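We use cookies to remember your settings and to count visits. Accept | Read more

Ploler and the long table
Posted on December 5, 2024 by Asger Kjærgaard
Print this post | E-mail this post

I promised in August that I would write more often about our robot club, and then I did not write at all. I am sorry for that. Now it is evening, the soup is on the cooker, and I will try to tell what we have been doing since the summer.

We are six members this term. Most of us study mechanical engineering, one studies music, and I am the one who must write things down, for my English is said to be the best. You can judge that yourself. We meet in the room behind the canteen, where the heating makes a knocking sound and where we are allowed to stay until the porter wants to go home.

Last year our project was Brostik, a small machine with wheels which should carry a cup across the floor. It carried the cup, but it was very slow and it had an ugly habit of turning left. This year we wanted something with an arm. We have no money for a good arm, so the plan is to do the whole autumn in simulation and to borrow a real one in spring, if the department agrees. The new project has the name Ploler. Please do not ask what it means, it was chosen by voting and I voted for a different one.

The task in the student competition is called "clear the table". There is a room with a table, and on the table there are things which do not belong together. The program must find them, decide which one to take first, and put them away without pushing the others to the floor. The rules say that the room must look like a place where people live. So we spent many evenings with furniture, walls and floor, more than I would like to admit to my supervisor.

Two renders from our dining room:

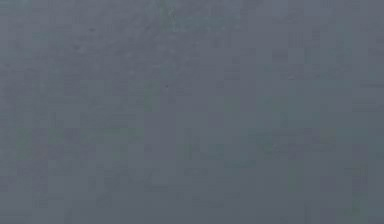
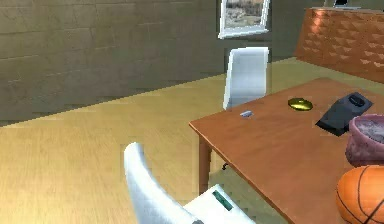 The part which I like best in this work is the choosing of objects. In the beginning we used only cubes, and with cubes everything goes well. Then Dong, our program for finding objects, was given round things and shiny things and things with strange corners, and it became much less sure of itself. A ball is difficult for the planner too. If the fingers close a little too high, the ball goes away, and then it must be found again in another place. We had one long discussion if it is fair to let the program wait until the ball stops. I think it is fair. A person would also wait.

I should explain how we test. Each test starts with the same room, but the objects get new positions, and the light changes a little. In the last big test we made 811 starts during one night. Over 50 of them ended before the arm had moved at all, and we were quite worried the next morning. The reason was very simple: a start position for the arm was written in centimetres in one file and in metres in the other. I had written both files. I bought the cake that week.

After this we made a rule that every number in the settings must have its unit beside it. It is boring to do, and I recommend it to every student who reads this.

The other large matter is time. The planner needs eight seconds to think before each grasp, and in the competition this is too long. Zolard, which is the part that draws the path of the arm, takes most of it. It looks at many paths which no sensible arm would ever choose, for example behind its own elbow. We are trying to teach it to leave such paths out earlier. The music student has made the best progress with this, and I am a little jealous, but I also learn a lot when I sit beside her and read what she types.

Before the holidays we want to finish two things. The first is a better way to choose the order of the objects. At the moment the program always takes the nearest one, also when a bigger one stands behind it and will be touched by the wrist. The second is the report, which should be short, and which I have not begun. I have a title and a list of words that I must look up.

If you study here and would like to join us, you are welcome to come on any club evening. You do not need to know programming. It helps if you can be patient with other people's code, and if you bring your own mug, for we have too few.

The soup is ready now, so I stop here. I will write again when Zolard is faster, or when the report is handed in.

Asger

Get new posts by e-mail: enter your address to subscribe to the newsletter. You can unsubscribe at any time.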